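### 3.2 Rules for preparing and securing the workspace

The rules in this section were written after the first comparison between the Illemance and Tistdale sites. In that comparison, the two groups used the same protocol text but obtained results that could not be merged. The main reason was that the protocol said much about the arm and very little about the bin.

We therefore require that the bin is fixed before the first trial of a session and is not touched by the operator until the session ends. Clamps are preferred to tape or screws. If a bin has moved by more than 5 mm, the session is stopped and the calibration is repeated -- it is not allowed to correct the pose by hand.

Hoses and cables must be fastened to the arm so that they follow it, and the slack near the last joints should be checked at the extreme poses (Figure 4). A session has 36 trials and each trial is limited to 60 seconds. Objects are placed without sorting, and contact with the walls is permitted.
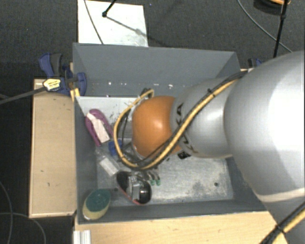
**Figure 4.** KUKA arm over the gray bin with mixed objects. A blue and black clamp holds the bin at its upper left corner; the yellow hose and thin black cables run along the arm.

Marks and scratches on the bin floor can disturb the segmentation. We do not ask the sites to replace a worn bin, but its state must be noted in the session log, in the same form as used in the Cisurora protocol. After 200 sessions the bin is inspected again and the note is renewed.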